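Skip to content
Home Journals Browse issues For authors Contact

We use cookies to analyse site traffic and remember your preferences. By continuing to browse you agree to their use. Accept Manage settings

3. Demonstration Collection

3.1 Teleoperation interface

Demonstrations were recorded on the Kamano cell, a two-arm tabletop station driven from a pair of kinematically matched leader arms. The operator sits behind the follower arms and moves the leaders directly; joint positions are read from the leaders, low-pass filtered and sent to the followers as position targets. No force is reflected to the operator. Early trials with force reflection on one arm gave smoother contact phases but caused noticeable hand fatigue in longer sittings, and the feature was disabled for all of the data reported in this paper.

Two modes of instruction were compared. In the remote mode, the operator uses the leader arms as described. In the hand-guided mode, the follower arms are placed in gravity compensation and the operator grasps the links and leads them through the task. Hand guiding requires no second set of arms, but the operator's own hands and forearms enter the camera view and must be either masked or left in the training images. We collected a small hand-guided set for comparison and return to it in Section 5.

Each follower arm carries a parallel two-finger gripper with red fingertips. The fingertips are considered consumables and were replaced whenever an operator reported slip on a smooth part. Replacement changes the closing offset slightly, so the gripper zero was re-recorded after each change and stored with the episode metadata.

3.2 Task and workspace

The task family consists of handling small, flat rectangular parts on a white tabletop. Flat parts were chosen because they leave little clearance for a fingertip and because a poor approach angle tends to push the part away before it can be gripped. Parts were laid out by hand before each episode according to a printed layout card. The cards specify nominal position and orientation only; we did not use fixtures, and the variation introduced by hand placement was retained deliberately.

Lighting was provided by the existing ceiling fixtures. The table surface was not refinished or masked during collection, and minor marks on it are present throughout the data set. Shadows from the arms fall within the working area in most episodes. No attempt was made to remove them in post-processing, as the same shadows are present when the learned policy is executed.
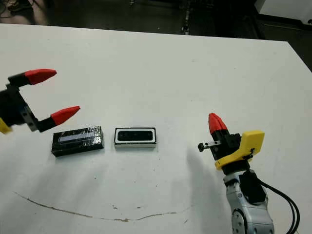

Figure 3. Approach configuration, head camera view. The left gripper is open beside a black part in clear wrapping; a second part with a white border lies to its right.

Why record from a head-mounted viewpoint when wrist cameras are also available on the cell?

The head view keeps both arms and the parts in a single image for most of an episode, and the policy needs that shared reference to coordinate the two grippers. Wrist views lose the part during the final centimetres of a low approach, when the fingers fill much of the picture. They were recorded and are used as auxiliary inputs only.

3.3 Operators and training

Five operators contributed demonstrations. Two had prior experience with leader–follower systems and three had none. All completed the same familiarization program, which consisted of free motion, a reach-and-touch exercise and supervised practice on the task itself. Practice episodes were discarded. An operator was admitted to collection after 21 consecutive practice episodes without a protective stop.

The written instructions given to operators were short. They were asked to approach at low speed, to avoid moving both arms at once unless the layout card called for it, and to pause briefly after contact was made. The pause was added following a pilot in May. In the pilot data, contact and subsequent motion ran together, and automatic segmentation placed the boundary between them inconsistently. With the pause included, the segmentation agreed with manual labels far more often, at the cost of somewhat longer episodes. Whether the policy then learns to pause unnecessarily is examined in Section 5.3.

Operators were not told to use a particular arm for a particular part. Individual habits were therefore visible in the recordings: one operator used the left arm for almost every first contact, while another alternated. We consider this a realistic condition for shared data sets, though it does complicate imitation, as two valid strategies may correspond to nearly identical starting images.

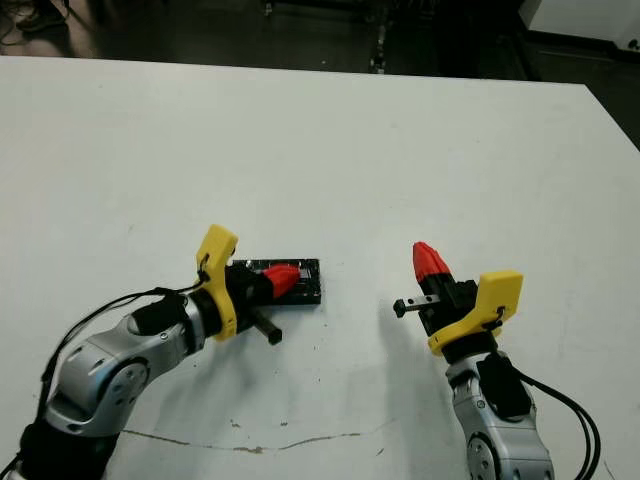
Photo: Narkesska manipulation group / Y. Guzmán

In contact phases of this kind, one fingertip is applied to the part while the opposite arm is held clear. Operators differed most in how they handled this phase. The experienced operators tended to lower the wrist first and then close the lateral distance; the newly trained operators more often did both together, which produced a diagonal path and a less repeatable point of contact. Both patterns were retained where the episode met the acceptance criteria.

3.4 Episode acceptance

A total of 4000 episodes were recorded in the remote mode and 400 in the hand-guided mode. Each was reviewed by a person other than the operator who had performed it. Episodes were rejected if a part left the table, if a protective stop was triggered, or if the time stamps of the camera and joint streams differed by more than one camera period at any point. Failed grasps followed by a successful recovery were kept and labelled as such. Removing them would have left the policy with no example of how to behave after a missed contact.

Disagreements over acceptance arose chiefly for episodes in which a part was nudged before being handled. After discussion the rule was set as follows – a displaced part is acceptable if the operator responds to its new position, and is rejected if the operator continues along the original path. Borderline cases were settled by a second reviewer.

Joint data and images were stored on the Skukon server at the Correa laboratory and resampled to a common rate before training. Gripper commands were stored both as commanded and as measured. The two diverge whenever a finger meets resistance, and the difference serves as a coarse indicator of contact in the absence of a dedicated force sensor. Its behaviour on thin parts is less reliable, particularly where the fingertip presses from above and the fingers themselves do not close on anything. For those episodes the contact label was taken from the wrist joint current instead.

Contributions to this section: L. Yupanqui and K. Vasiliauskas designed the collection protocol; E. Agudelo and H. Inga carried out the episode review.

Last updated: May

Previous section Next section Back to top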